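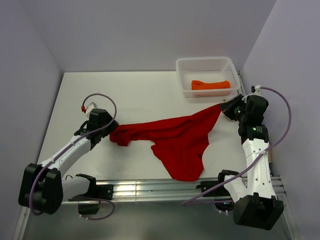 Home | Manuals | Brercombe Cell | Setup | Recording | Support

4.3 Recording a two-arm cloth task

Complete section 4.2 (leader arm calibration) first. Both follower arms must be clamped to the front rail before power is applied.

1. Place the basket at the back of the table, within reach of one arm. Put the cloth in the middle, crumpled. Vary its shape between episodes.

2. Hold the leader arms in the rest pose and press ARM. The followers move slowly to match.

3. Press REC. Wait for the tone before moving.

4. Grasp the cloth with one gripper, then the other. Spread or fold it as the task sheet directs.

5. Open both grippers, return to rest and press STOP.

6. Mark the episode KEEP or DISCARD. Discard any episode in which a gripper closed on the table.

NOTE: Episodes are limited to 600 seconds. A standard cloth set is 200 kept episodes. Wetano software before build 316 does not save gripper force.

CAUTION: Keep hands outside the walls while the followers are armed. Do not pull a cloth free from a closed gripper; open it from the leader.

CAUTION: Check that cables have slack at full wrist rotation. Replace any damaged clip.

Section revised 27 May 2024, S. Shukla. For dual-operator recording, see 4.4.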